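**Which cut of Viltumow should we show for the June revival?**

**marquee_moth** wrote:

OK so I finally heard back from the Ansari and they can get us either version of Viltumow. Either one! I was sure we'd be stuck with the short cut again like last time. So now we have to pick, and I know how this board gets, so please try to be nice to each other.

For anyone who hasn't seen them both, the short one runs 100 minutes and starts with the ferry. The long one has the whole wedding section up front, plus the brother gets a real ending instead of just sort of wandering off down the pier. I love the long one. I've loved it ever since I rented it by accident in college, thinking it was a heist movie (the box had a safe on it, why did the box have a safe on it). 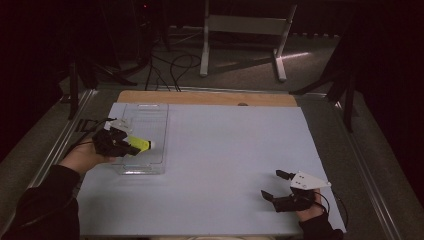
**Genddale Second Run Film Club » Programming » June**

Anyway, my vote is the long cut with a proper intermission. The Ansari still has its curtain and they never get to use it. I want to see that curtain close on the wedding dance and then have everybody stand around in the lobby arguing about whether she saw the letter.

---

**popcorn_for_dinner** wrote:

Short cut, please! I say this as somebody who owns the box set and paid 60 bucks for it, so don't tell me I'm not a fan. The wedding is pretty to look at but it gives away the sister. In the short version you meet her on the ferry in that awful raincoat and you have no idea what she's up to. In the long version you've already watched her steal the envelope, so the ferry is just a lady on a boat.

---

**rewindkid** wrote:

> so the ferry is just a lady on a boat

I could not disagree more. The ferry is so much better when you know she has the envelope! You spend the whole crossing waiting for it to fall out of that coat. I about chewed through my sleeve the first time.

Also the music. The short cut drops the accordion tune at the wedding and then it comes back at the end and means nothing, because you never heard it the first time. My mom leaned over and asked me if the projector was picking up a radio station.

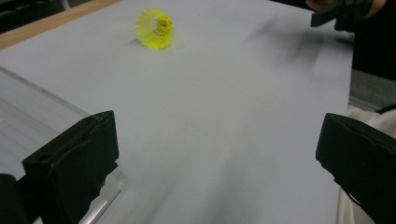

She did like the movie, though. She just thought the accordion belonged to somebody's car outside. With the long cut she would've been a puddle by then.

---

**balcony_left** wrote:

Has anyone thought about the time? The last bus out toward Eritz leaves before midnight and a bunch of us are on it. I missed the final reel of two different movies last year and had to have them told to me in the parking lot, very badly, by people who didn't agree on what happened.

If we go long, can we start at 6? I'd be fine with long at 6. Long at 8 and I'm voting short.

---

**popcorn_for_dinner** wrote:

6 is dinner time. I mean, look at my user name, I'll survive, but you'll lose the families.

---

**rewindkid** wrote:

What families? It's a slow movie about an envelope.

---

**popcorn_for_dinner** wrote:

We had kids at the spring show and they laughed at the goose. Everybody laughs at the goose. Both cuts have the goose, before anybody asks.

---

**saltandstub** wrote:

New here, hi! I've only seen the long version, on a tiny TV with the sound going in and out, and I thought the middle dragged. There's that stretch in the boarding house where he keeps fixing the same lamp. Is that in the short one too? If it's gone I might switch sides before I've even picked one.

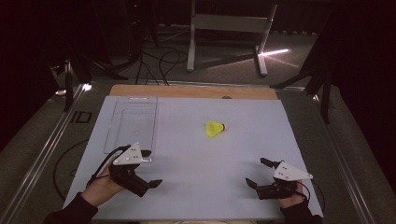 I did love the landlady. I would watch an entire movie of her telling people the rules about the bathtub. If the short cut loses any of her then forget it, I'll sit through the lamp.

---

**rewindkid** wrote:

Welcome! The lamp stays in both, sorry. It's trimmed in the short one but he still goes back to it twice. The landlady loses the speech on the stairs, and I'd call that a crime.

---

**popcorn_for_dinner** wrote:

OK, I forgot about the stairs speech. I'd be sad to lose the stairs speech. I still think the wedding ruins the sister, but now I'm annoyed, because you've got me picturing it on the big screen with her voice bouncing all over that room.

---

**balcony_left** wrote:

How many are we expecting, by the way? The Ansari seats 700 and last time we were all spread out in there like raisins. If we bunched up in the middle the laughs would carry better. I sat on the left as usual and could only hear one guy.

---

**marquee_moth** wrote:

We had over 100 at the last one, which I thought was great! But yes, it's a big room. I'll ask if they can rope off the sides (not the balcony, relax).

So the way I read it, we've got two for long, one for short who is wobbling, one for long if it starts at 6, and one for whichever has the most landlady. I think it's long at 6. Intermission after the wedding, curtain and all, and I'll ask the snack bar to do sandwiches so nobody has to eat popcorn for dinner unless they want to.
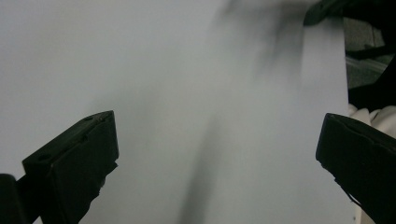

**marquee_moth**
*Thread starter, June programmer*
*Posts: 3411*

I'll leave the thread open until the end of the month in case anybody wants to make one more case for the short cut. Popcorn, I know you're typing.

---

**popcorn_for_dinner** wrote:

I was typing! All I want on record is that if I bring my cousin and he guesses the sister before the ferry docks, I'm coming back here to complain. Put me down for two seats, near the middle. And is it egg salad or what?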